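Home | Kitchen | Workshop | Storage | Garden | Search

Marking an Even Grid on Paper Before You Drill, Punch or Hang

by Žofie Oravec

When I moved to my present flat I wanted to hang a rack with small hooks in the workshop corner. I measured on the wall, with the ruler in one hand and the pencil in the other, and the result was a row of holes which climbed to the right like stairs. My neighbor Ignacio Tran looked at it and told me to make the next one on paper first. Since then I do every pattern of holes this way, also for pegs, for drawer knobs and for the board where we keep the kitchen scissors.

What you need

A sheet of white paper, a hard pencil, a ruler of 30 cm, clear tape and a flat panel which can stand upright. I use an old shelf board. A soft pencil is easier to see, but it makes fat dots, and with a fat dot you do not know where is the middle.

Fix the sheet at the top first

Hang the sheet from one small piece of tape at the center of the top edge. Let it hang, look if the sides are parallel with the sides of the panel, and only then press the tape hard with your thumb. If the paper wants to roll up, put two more pieces at the lower corners. Old tape from the Hwang drawer (every house has such a drawer, ours has the name of the shop where we bought it) leaves glue behind, so take a fresh roll.

Draw the middle line, then the marks

Begin with one thin vertical line from the top, straight down the middle. It doesn't have to reach the bottom of the sheet, only past your last row. Put the middle column of marks directly on this line and work outwards, left and right in turn. Always measure from the line and never from the last mark, otherwise each small mistake goes into the next one.

Five rows with five marks in each is a good size for practice. On a sheet like this the marks can be very light, a dot or a short tick or a little ring, and you will still find them when you come close. 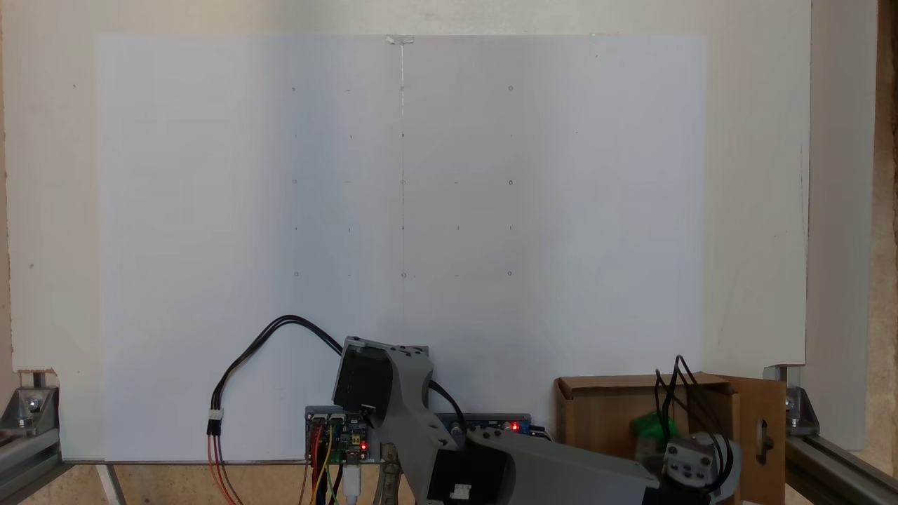 Check it from two distances

Go 2 meters back and look at the whole grid. The eye finds a crooked row faster than the ruler does. Then come near and look at each mark with a lamp from the side. Those which are too weak, go over them once. Specks which do not belong to the grid should be rubbed out now, before you forget which are which. I have once drilled into a speck.

Move the marks to the real surface

Tape the paper on the wall or on the wood, again from the top center. For wood, push an awl through each mark. For a painted wall I prefer a thin nail and one light knock with the hammer. With hooks for cups I leave 50 mm between the marks, and for pans 100 mm, but measure your own pans with the handles.

Keep the sheet when you finish. Write on the back what it was for and the distance between marks. Mine are in a flat folder behind the door.

Related tips
Sharpening a kitchen pencil with a knife
How to remove tape glue from painted doors
Hooks that hold in old plaster, by Ctibor Hájek
Sorting screws in jam jars

Write to us: Skakeo Home Tips, Nesitz
© Skakeo. All rights reserved.
Back to top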